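Relatório de progresso n.º 2
Projeto: regras de escaramuça Cinon
Para: Gwendolyn Abernathy, Bikmont
De: Mervyn Pickering
15 de agosto de 2019

O livro de regras está atrasado e prefiro dizê-lo já na primeira linha. O texto base existe e joga-se do princípio ao fim, mas não estou convencido de que a fase de moral mereça o papel em que vai ser impressa. Dos 12 cenários previstos no acordo, vários continuam a ser o mesmo combate com outro nome e uma ponte no meio.

O Dwayne Gallagher defende que a ativação por cartas resolve a lentidão dos turnos. Duvido. Nas partidas em que participei, quem tirava uma boa mão ganhava a iniciativa e o outro jogador ficava a olhar para os arcabuzeiros. Pedi-lhe uma versão com dados para comparar e ainda não a recebi. 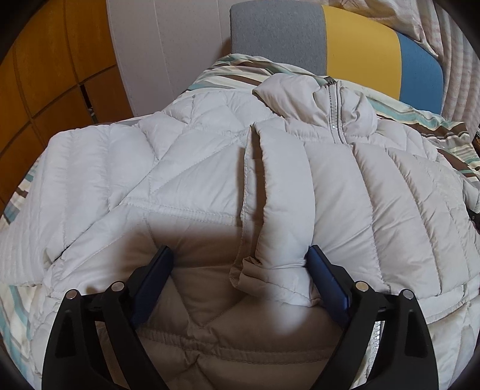 Casaco acolchoado cinzento-claro sobre roupa de cama às riscas.

Quanto às miniaturas, a Ostrowski enviou as provas dos piqueiros. As poses são boas, as lanças nem tanto: finas demais para sobreviverem a uma tarde de jogo. O fornecedor garante que o metal definitivo será mais rígido, garantia que já ouvi noutros projetos. Enquanto não tiver peças finais na mão, não recomendo encomendar as 250 caixas.

Os testes externos ficaram a cargo de Clyde e Roscoe Dvorak. Os relatórios são entusiásticos, talvez em excesso, e quase não falam de regras mal redigidas. Dois jogadores que gostam de tudo servem de pouco nesta altura. Pedi que entregassem a próxima versão a gente de fora do clube, sem explicações prévias.

A Deltari propõe um suplemento de cercos antes de o livro sair. Sou contra. Canhões e muralhas num sistema pensado para bandos de 12 figuras parece-me uma forma cara de descobrir que o sistema não aguenta.

A despesa mantém-se dentro do previsto, sobretudo porque a ilustração ainda não começou. Proponho passar a entrega do texto para novembro e suspender até lá a segunda tranche destinada às miniaturas. Preciso da vossa resposta antes de confirmar a reserva na gráfica.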